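How I dry and fold a wet umbrella (or three)

I used to shove my umbrella back in its sleeve the second I got indoors, and then wonder why my bag smelt like a pond. Three ruined ones later I've got a routine, and it takes 5 minutes of actual effort, so do give it a go!

What you need: an old tea towel, a hook or chair back, and somewhere with a bit of air moving through it.

Shake it outside first. Open and close it quickly a few times, pointing down – not at your friends (sorry, Leire). Then wipe the canopy from the top towards the edges with the tea towel.

Next, leave it half open for 35 minutes. Fully open is fine if you've got the floor space, but half open suits a crowded hallway much better, and it keeps people from tripping over the spokes. I hang mine by the handle so the fabric can droop. It'll look like a sad crumpled rag at this point, don't worry about that.

Now feel along the seams. If they're still damp, give it longer. The bit around the tip is always the last to go.

When you're happy, close the ribs and pull each panel out flat, one after another, like turning the pages of a book. Then wrap them all round the same way, following the strap. Hold the bundle low down with one hand and smooth with the other – if you grip it in the middle it bunches up and you have to start again. I do this standing up, as I never get it tight enough sitting down.

Fasten the strap, and only then put the sleeve on. If the sleeve got soaked too, leave it off until the evening and dry it on a radiator that's barely warm. 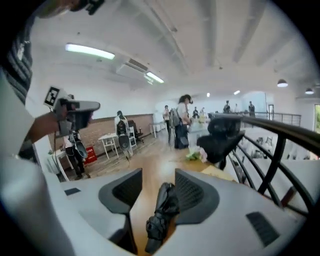 For a spot of rust on the ribs, I rub on a tiny drop of sewing machine oil with a cotton bud and blot off the extra so it doesn't mark the fabric. Once in July and once before winter is plenty for mine.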